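**九月社区通讯·住户来稿**

## 换季收拾床边杂物,一只纸箱就够了

Vavstead 三号楼的旧物交换角从这个月起恢复开放,时间还是每周六上午九点到中午十二点,地点在一楼信箱旁边的小活动室。上一季一共收到 1349 件东西,其中衣物最多,其次是毛绒玩具和没拆封的日用品。负责登记的 Theerawat Panyasiri 提醒大家,送来之前请先在家里分好类,不要整袋倒在活动室的桌上。上一季有好几个周六,光是分拣就花掉了半个上午,后面来挑东西的人只能站在走廊里等。

本期请六楼的住户 Arlo Lindqvist 写了他家收拾卧室的办法。他家两个大人一个孩子,卧室不大,衣柜只有一组,床边的零碎东西常年堆着。以下是他的来稿,编辑时略有删减。

---

我们家每年换季收拾两次,一次在四月,一次在九月。以前的做法是买收纳盒,买回来才发现尺寸和柜子对不上,盒子自己又占了一块地方。后来改用快递纸箱,收完就折平,不用再给箱子找位置。

地方就选在床上。床面比地板高,不用一直弯腰,东西摊开来也看得清楚。先把被子叠好拿走,铺一条厚毯子,纸箱放在毯子上,箱口全部打开。毯子可以挡住纸箱底下的灰,收完拿到阳台上抖一抖就行。如果箱底很脏,先用湿布擦一遍,晾干再上床。

然后开始往箱子里放东西。第一轮只管放,不做判断。枕头边上的、床头柜上的、掉在床和墙缝里的,凡是不属于床的,都先进箱子。我太太起初想边收边分,结果一个上午只收了半张床,每拿起一样就要讨论一次。现在我们约好,第一轮不说话,二十分钟以内收完。孩子也参加,他负责床底下,手电筒归他拿。

箱子里的东西通常很杂。我家最常见的是毛绒玩具和纸巾,还有买回来没有用的小包装。毛绒玩具软,放在中间,可以把旁边立着的东西挤住,不会一碰就倒。扁的包装靠着箱壁竖着放,一眼就能看到是什么。纸巾放在最上面,反正马上要拿出来用。 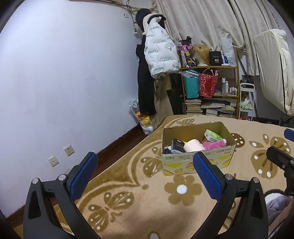 第二轮才是分。我们分四份:留在卧室的、搬到别的房间的、送交换角的、扔掉的。每一份在床上占一个角,箱子放中间,一样一样往外拿。拿出来的东西不许再放回箱子,这一条很要紧,放回去就等于没有分。实在决定不了的,先放在"搬到别的房间"那一角,晚上再看一遍。

纸巾是最容易处理的。拆过的归到床头抽屉,没拆过的拿去玄关,出门时顺手带一包。以前每个包里、每件外套口袋里都有半包,收到一起才知道家里根本不用再买。

没用过的小包装要看日期。面膜、护手霜、旅行装的洗漱用品都有保质期,有的印在背面,有的压在封口上,字很小,最好拿到窗边看。过期的直接扔,没过期的放到卫生间镜柜的第一层,三个月之内用掉。开过封的不要送交换角,别人不会要,登记的人还得替你处理。

毛绒玩具比较麻烦。孩子对每一只都有话说,我们试过趁他上学的时候收走,他回来就发现了,哭了一晚上。现在由他自己挑,床上可以留两只,书架上可以放一排,放不下的装袋。他有时候一口气挑出好几只送人,有时候一只也不肯给,我们都随他。决定送走的,先洗再送。我家用洗衣袋装着,冷水轻柔档,洗完挂起来晾两天,摸到里面完全干了才装袋。带电池盒或者发声器的不能下水,用微湿的布擦表面就可以了。

最后收毯子。长毛的毯子很会藏东西,发卡、扣子、积木都能在里面找到。两个人各拉两个角,先在床上抖一次,把小东西捡出来,再拿到外面抖灰。我们家这类毯子一季洗一次,洗的时候不放柔顺剂,放多了毛会结成一绺一绺的。晾的时候反面朝外,避开正午的太阳。

纸箱留着装送去交换角的那一份,正好搬下楼。如果那一份不多,就换成布袋,纸箱折平放到门后,下次再用。一只结实的快递箱可以用三四次,边角软了再回收。

整件事从铺毯子到铺回被子,我们家大概要一个半小时。收完的床边只剩一盏灯、一本书和一包纸巾。能维持多久要看运气,一般到下个月又会多出几样来。

---

### 交换角收件说明

读完 Arlo 的来稿,准备送东西下楼的住户请留意以下几点:

- 毛绒玩具请洗净、晾干,装在透明袋里。掉毛严重或者开线的不收。
- 床品和毯子请洗过再送,并在袋外写明尺寸。枕芯不收。
- 日用品须未拆封,剩余保质期不少于三个月。
- 纸箱可以一起送来,请撕掉快递单,折平后靠墙放。
- 每户每次最多四袋。东西多的,请提前一天在登记本上写明。

登记本放在小活动室门口的架子上,请写楼层、姓氏和袋数,不用写门牌号。当天没有人挑走的东西会保留到下一个周六,之后由 Hollis Esposito 统一送到 Kandora 街的旧衣回收点。回收点不收玩具,所以玩具会在活动室多留两周,再没有人要的,请原主人领回。

### 其他事项

活动室的两个旧架子已经换掉,新架子由 Ezekiel Oyelaran 和几位邻居在上周装好,每层承重有限,请把重的东西放在最下面一层。旧架子的木板还在后院,需要的住户可以自取,月底前没有人拿就会清走。

换架子的费用从公共杂费里支出,杂费目前结余 3426 元,明细贴在一楼公告栏右侧。剩下的钱里留出 1000 元,用来更换活动室的灯管和门锁。对支出有疑问的,可以在公告栏旁边的本子上留言,下一期通讯统一答复。

下一期的住户来稿主题是厨房抽屉,字数不限,手写也可以,请投到一楼的通讯信箱,或者直接交给 Ezekiel Szabo。上一期问到阳台排水的几位邻居,答复已经写在公告栏,物业会在本月内逐户上门查看,请留意门上的通知单。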